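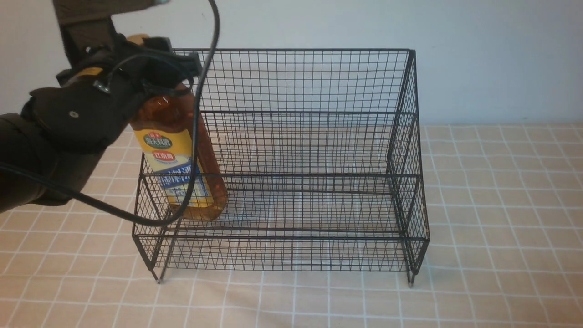
Botella de aceite de cocina, color ámbar.

Cuaderno de taller, marzo. Ensayo de jabón con aceite de cocina, lote 8.

Sigo con la receta de Skillska, con dos cambios: menos agua en la lejía y el aceite filtrado dos veces con papel. El lote 7 quedó blando y con olor a fritura, así que esta vez dejé decantar una noche entera antes de pesar.

Pesado en la balanza Sarex: 2000 g de aceite. La sosa, aparte, en la jarra de siempre. Ojo con la balanza, que deriva si se enciende en frío — dejarla 10 minutos antes de tarar.

Mezcla a las 9:40. Traza ligera a los veinte minutos, más lenta que con el aceite de Barnlow. No calenté más. Vertido en el molde largo, tapado con cartón y manta.
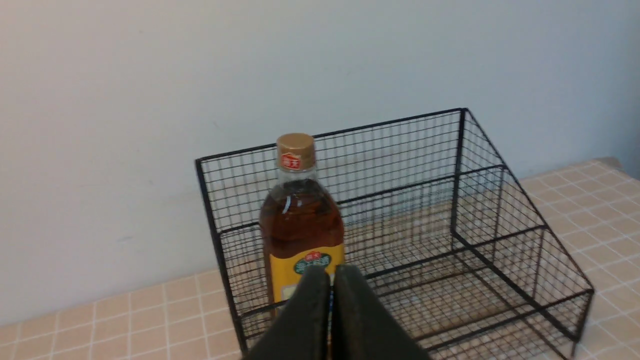
Cesta de malla negra sobre la encimera de azulejo.

Por la tarde corté lo que quedaba del lote 6. Los bordes se desmigan un poco, el centro está firme. Prueba de lengua: nada. Con la tira de pH sigue alto para mi gusto; le doy otras dos semanas de curado y repito.

Etiqueta para el registro: 611. El número anterior está repetido en la hoja, corregirlo.
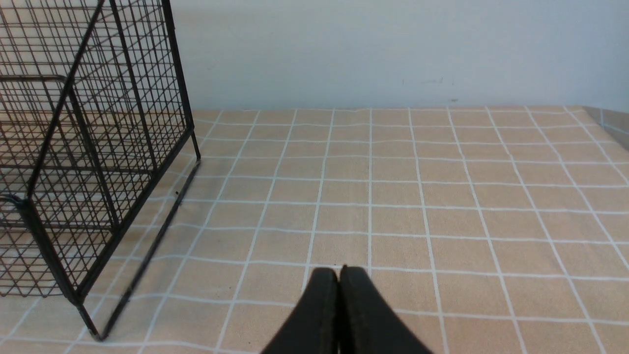
El molde Brøndum de silicona se ha deformado por un lado y las pastillas salen torcidas. Para ropa da igual, pero no cierran bien en las cajas. Probar con un listón a cada lado al verter.

Pendiente: comprar tiras de pH, recalcular el sobreengrasado al 5 % y ver si el romero tapa el olor o lo empeora. Desmoldar mañana a mediodía si está duro al tacto, con guantes.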